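호일 매트 이야기, 그리고 7월의 부엌

금요일 저녁에 청소를 하는 사람은 재미없는 사람이라고 제 동료 Ismael Camargo가 말했습니다. 그러면 저는 재미없는 사람이 맞습니다. 금요일 저녁에 부엌을 닦아 두면 토요일 아침에 커피가 더 맛있습니다. 이것은 과학이 아니고 제 느낌입니다.

제 한국어가 가끔 이상해도 이해해 주십시오. 이 블로그는 한국어 연습을 위해서 쓰기 시작했고, 지금은 습관이 되었습니다. 지난 글에서 조사를 틀린 곳을 댓글로 고쳐 주신 분께 감사합니다. ‘기름이 닦다’가 아니라 ‘기름을 닦다’입니다. 공책에 썼습니다.

오늘은 가스레인지 주변에 까는 은색 호일 매트에 대해서 쓰겠습니다. 제가 한국에 처음 왔을 때 이런 물건을 몰랐습니다. 제 고향 집에서는 기름이 튀면 그냥 행주로 닦았습니다. 그런데 한국 요리를 배우기 시작하고 나서 기름이 튀는 양이 달라졌습니다. 특히 생선을 구울 때, 그리고 김치전을 부칠 때입니다. 김치전은 정말 맛있지만 벽까지 맛있어집니다.

시장 옆 생활용품 가게 Woltano에서 이 매트를 처음 샀습니다. 주인아주머니가 “이거 깔고 더러워지면 버려요”라고 하셨습니다. 저는 버리는 것을 잘 못하는 사람입니다. 어머니도 그랬고 할머니도 그랬습니다. 할머니는 선물 포장지를 다리미로 펴서 다시 쓰셨습니다. 그래서 저는 매트를 버리지 않고 닦아서 씁니다. 언제까지 쓰는지는 정해 두지 않았는데, 구멍이 나면 그때 버립니다.

친구 Pentti Kiiskinen은 이것을 이해하지 못합니다. 그는 “새것이 얼마인데 그걸 닦고 있어?”라고 물어봅니다. 돈 문제도 조금 있지만, 돈만의 문제는 아닙니다. 아직 쓸 수 있는 물건이 쓰레기봉투에 들어가면 마음이 불편합니다. Pentti는 제 마음이 너무 쉽게 불편해진다고 합니다. 그 말도 맞는 것 같습니다.

닦는 방법은 여러 가지를 해 봤습니다. 처음에는 싱크대 안에서 물을 틀고 닦았습니다. 그것은 좋지 않았습니다. 호일은 얇고 가벼워서 싱크대 안에서 자꾸 접히고, 한 번 접힌 자리는 다음에 또 접힙니다. 세 번째쯤 닦을 때 그 자리가 찢어졌습니다. 그다음에는 욕실 바닥에서 해 봤는데 허리가 아파서 두 번 다시 안 했습니다.

지금은 조리대 위에 평평하게 펴 놓고 닦습니다. 조리대가 돌이라서 단단하고, 물이 조금 흘러도 괜찮습니다. 먼저 35도 정도의 미지근한 물에 주방 세제를 풀고, 매트 위에 조금 바른 다음 기다립니다. 라디오에서 노래가 다섯 곡 나올 때까지 기다리면 좋습니다. 뜨거운 물을 쓰면 더 빠를 것 같지만 저는 손이 약해서 쓰지 않습니다.

그리고 수세미입니다. 철 수세미는 절대로 쓰지 마십시오. 저는 한 번 썼습니다. 은색이 회색이 되었고 작은 구멍이 생겼습니다. 초록색 거친 것도 호일에는 조금 강합니다. 저는 작고 부드러운 것이 제일 좋다고 생각합니다. 큰 수세미는 힘이 넓게 들어가서 매트가 같이 밀려 갑니다. 작은 것은 얼룩 하나에 집중할 수 있습니다. Tosteck이라는 상표의 수세미를 한동안 썼는데, 모서리가 빨리 닳아서 요즘은 그냥 스펀지를 잘라서 씁니다.

중요한 것은 다른 손입니다. 한 손으로 닦을 때 다른 손은 손가락을 넓게 펴서 매트를 눌러야 합니다. 꼬집듯이 잡으면 그 자리가 구겨집니다. 손바닥 전체로 누르면 안 구겨집니다. 다림질할 때 셔츠를 누르는 것하고 비슷합니다.

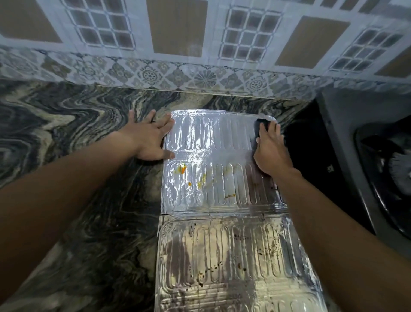 얼룩 중에서 제일 어려운 것은 노란색과 주황색입니다. 카레를 만들면 거의 언제나 생깁니다. 강황 때문이라고 들었습니다. 기름은 세제로 지워지는데 색은 남습니다. 베이킹 소다를 물에 개어서 올려 두면 조금 연해지지만 완전히 없어지지는 않습니다. 저는 조금 남은 색은 그냥 둡니다. 어차피 다음 주에 또 카레를 만듭니다.

검게 탄 점은 또 다릅니다. 작은 점이 많이 모여 있으면 전부 지우고 싶은 마음이 생기는데, 세게 문지르면 올록볼록한 줄이 납작해집니다. 이 줄이 납작해지면 매트가 힘이 없어지고 잘 휘어집니다. 그래서 줄의 방향을 따라서, 위에서 아래로 천천히 닦습니다. 가로로 닦으면 수세미가 줄에 걸립니다. 손톱으로 긁는 것도 안 됩니다. 이것도 해 봤습니다.

다 닦으면 젖은 행주로 두 번 닦고 마른 행주로 한 번 닦습니다. 그리고 창문 옆에 세워 둡니다. 7월에는 습기가 많아서 잘 마르지 않습니다. 장마 때는 선풍기 앞에 두는데, 가벼워서 날아갑니다. 빨래집게로 의자에 집어 두면 됩니다. 한번은 아래층 할머니께서 오셨다가 의자에 걸린 호일을 보시고 무슨 작품이냐고 물어보셨습니다. 설명을 드렸더니 본인도 씻어서 쓰신다고 하셨습니다! 그날 기분이 아주 좋았고, Pentti에게 바로 전화했습니다.

매트가 마르는 동안에는 돌 조리대를 닦습니다. 무늬가 물결처럼 복잡한 돌이라서 더러운 것이 잘 안 보입니다. 처음에는 이것이 장점이라고 생각했는데, 지금은 단점이라고 생각합니다. 눈으로는 깨끗한데 손으로 만지면 끈적한 곳이 있습니다. 그래서 저는 마지막에 꼭 손바닥으로 한 번 쓸어 봅니다. 식초는 돌에 안 좋다고 해서 쓰지 않고, 물과 세제 조금만 씁니다.

벽 타일도 하고 싶었지만 오늘은 밥이 먼저였습니다. 냉장고에 두부가 하나 있어서 부쳐 먹었습니다. 네, 기름이 또 튀었습니다. 매트가 아직 마르지 않아서 신문지를 깔았는데, 신문지는 불 옆에 두면 위험하니까 따라 하지 마십시오. 저도 중간에 무서워서 치웠습니다.

다음 글에서는 타일 사이의 줄눈에 대해서 쓰려고 합니다. 혹시 강황 색을 완전히 지우는 방법을 아시는 분이 계시면 댓글로 알려 주십시오. 틀린 조사도 같이 알려 주시면 고맙겠습니다.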